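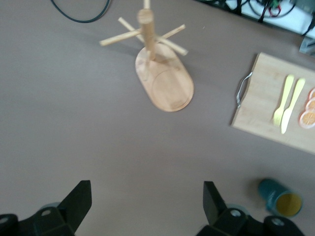

マグツリーのタスク、手首カメラの画。支柱のあたりがぶれてます

チケット 2662
件名:手首カメラの買い替え見積もり、このまま通していいか相談させてください
起票:グンヒルド・ヴィーダリーン(Hellescombe 作業セル担当)
区分:機材購入/トラブル
状態:対応中

10:05 グンヒルド
おつかれさまです!長くなりそうなので先に要点だけ書いちゃいますね。手首カメラの画が上のほうだけぶれることがあって、買い替えるかどうかを2月の予算締めまでに決めたいです。Brandãoさんからもらった見積もりは3644ユーロ。カメラ本体とブラケットとケーブル一式、設置調整込みの値段です。正直ちょっと高いなあと思ってます(うちのセルの残り予算、これでほぼ飛びます)。

症状はいちばん上に貼った画のとおりで、マグツリーの支柱がにじんだ感じに写ってます。色を塗っていない明るい木のやつなので、輪郭が甘いと余計に目立つんですよね。横に出ている腕にカップの取っ手を掛けるのがこのタスクの肝なのに、肝心の支柱がこれだとつらいです。位置がずれたままアプローチして、カップを腕にこつんと当てて落とす、というのを午前中だけで何度もやりました。

Rekariのグリッパのほうは今のところ疑ってません。開閉はちゃんとしてるし、指先のプレートのねじも昨日締め直しました。

10:40 エルス・ファン・アッケル(購買)
見積もり受け取りました。承認に回す前に確認させてください。
・ぶれは止まっているときにも出ますか、動いているときだけですか
・露光時間は今いくつですか
・見積もりの「設置調整」は、カメラを自分たちで付けた場合は外せる項目ですか

11:15 グンヒルド
ありがとうございます、ひとつずつ答えます。

動いているときだけかどうか、ちゃんと切り分けてませんでした……すみません。午後やります。

露光はオートのままでした。というか、オートだったことを今知りました。去年セルを組んだときにアダルベルトさんが設定してくれたきり、誰も触ってないと思います。

設置調整はBrandãoさんに聞いてみます。前にグリッパを入れてもらったときは別立ての項目だったので、今回も分けてもらえそうな気はしてます。

13:50 グンヒルド
切り分けしてきました!

まずアームを完全に止めて撮ると、支柱もくっきり。ピントの問題じゃなさそうです。支柱はカメラに向かって立ち上がってるので、てっぺんはまな板やカップよりずっとレンズに近いんです。だから同じ速さで動いても支柱だけ余計に流れる、ということみたい。言われてみれば当たり前ですね。

次に接近速度を半分に落としました。ぶれはかなり減りましたが、一回ごとの時間が伸びてしまって、これで一日回すのはちょっと厳しいです。

それからブラケットのぐらつきも見ました。指で押すと、ほんの少しだけ動きます。これが前からなのか最近なのかは分かりません。写真を残しておけばよかった。

14:10 ジャイルソン・コウチーニョ(制御)
横から失礼。オートのままだと部屋の照明でどんどん露光が伸びるので、まず固定にして短くしてみてください。暗くなった分は照明で足す。そこの照明、やわらかくて影が少ないのはいいんですが、明るさは足りてないんじゃないかな。Fosicoのバーライトなら1本56ユーロで、3本あればあのテーブルは足ります。カメラより先にこっちだと思う。

あと、ゲインは上げすぎないこと。机の天板がつや消しのグレーっぽい色なので、ざらつくとカップの影が読みにくくなります。

14:25 グンヒルド
えっ、56ユーロ!? 3644と並べるとすごい差ですね……。先に試します。バーライト、倉庫に1本くらい余ってたりしませんか?

14:31 ジャイルソン
ひとつあるので持っていきます。取り付け金具は自分で探してね。

15:45 グンヒルド
借りたライトを1本だけ、アームの反対側に仮止めして試しました。露光を固定で短くして、速度は元どおり。結果、支柱のにじみはかなり減りました!まだ少しだけ流れてますけど、取っ手を掛ける動きはさっきよりずっと安定してます。カップの外側(濃い青緑のほう)もちゃんと形が出るようになったし、内側の黄色も飛んでません。

困ったのは、まな板の端にある金属の取っ手です。ワイヤーを曲げた形で、ライトの角度によってここがぎらっと光るんですよ。マグを掛けるタスクには関係ないんですけど、次にまな板側のタスクをやるときには響きそう。ライトの位置をずらすか、拡散板を挟むか。拡散板っておいくらくらいなんでしょう、ご存じの方いたら教えてください。

ついでに、天板の奥を通っている黒いケーブルも気になってます。弧を描いて机の上まで出てきてるので、アームを大きく振るときに引っかけそうで。結束バンドは在庫があるので、こちらは購入なしで片づけます。

16:20 エルス
では予算の整理をします。カメラの見積もりはいったん保留、照明を先に申請、でいいですか。照明だけなら部門内の承認で通せるので早いです。カメラは金額的に上の承認が必要で、故障でもないのに買い替える理由を書かないといけません。今日のログだけだと、私なら差し戻します。

16:32 グンヒルド
ごもっともです……。保留でお願いします。Brandãoさんにはわたしから連絡しておきますね。見積もりの有効期限を延ばせるかも一緒に聞きます。

照明の申請はこんな感じで出します。
品名:Fosico バーライト
数量:3
単価:56ユーロ
用途:作業セルの照度不足の解消、手首カメラの露光短縮
備考:借用中の1本は到着後に返却

取り付け金具は手持ちのクランプで足りるか、明日見てから追記します。

16:50 アダルベルト・メイレレス
呼ばれた気がしたので。オートにしたのは私です、ごめん。組んだ当時は置いてあるものが低いものばかりで、困らなかったんだよね。背の高いものを置くなら露光は固定にして、設定ファイルにも書いておいて。再起動するとオートに戻るから!

それとブラケットのぐらつきは、買う買わないに関係なく直してください。たぶん内側のねじ。

17:20 グンヒルド
再起動で戻るの、聞いておいてよかったです。設定ファイルに書いて、再起動して、固定のままなのを確認しました。

ブラケットは内側のねじが本当に緩んでいて、締めたら指で押しても動かなくなりました。ということは、ぶれのうちどこまでが露光で、どこまでがぐらつきだったのか、もう分からないんですよね。ねじを締めた状態で、借りたライトを消した条件も明日もう一回撮っておきます。ライトが本当に3本いるのかもそれで見当がつくはずなので、エルスさん、申請の承認はそのあとまで待ってもらえますか?

17:26 エルス
待ちます。数量が変わったら申請を直して、このチケットに番号を書いてください。

17:30 グンヒルド
了解です!残作業を書いておきます。
・ライトなし、ねじ締め済みでの再撮影(わたし)
・まな板の取っ手の反射、ライト位置の見直し(わたし、ジャイルソンさんに相談)
・奥のケーブルの固定(わたし)
・Brandãoさんへ保留の連絡、設置調整の項目を分けられるかの確認(わたし)
・照明の数量確定後、承認(エルスさん)

状態:保留(再撮影待ち)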